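# What Is a Network Rack?

When you watch a video at school or at the library, the video has to travel to your screen. Part of the trip goes through the air as Wi-Fi. A lot of it goes through cables, and the cables in a building often meet at a network rack.

A rack is a metal frame with two or more upright rails. The rails have rows of holes so that machines can be fastened in place, one above another. Some racks have numbers on the rails. The numbers help people find the right spot — "put it at number 7" is easier to follow than "put it near the middle."

## What goes in a rack?

A **switch** is a flat box with many sockets called ports. Each cable plugs into one port. When a message comes in, the switch reads where it is going and sends it out through the correct port. It can do this many times in one second.

A **server** is a computer that does jobs for other computers. It may save homework files or run the library's book list. Its drives often slide in from the front, and small slots let air in to keep the parts cool.

A **shelf** holds things that can't be fastened to the rails.

## The short cables

A cable that joins two things close together is called a patch cable. It has a clear plastic plug on each end with a small clip that clicks into the port. Some are only 20 inches long. Long cables get tangled, so short ones are used inside a rack.

At Letwood Library, Hyun-seo Nam looks after the rack. She orders patch cables by mail and keeps the spares in a drawer, sorted by length.
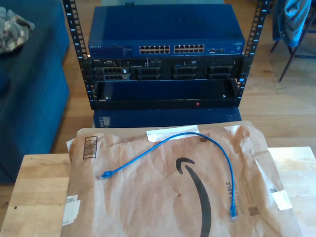
**Why do patch cables come in different colors?**

The colors help people tell the cables apart. One color might be for computers and another for phones. The wires inside work the same way whatever the color is.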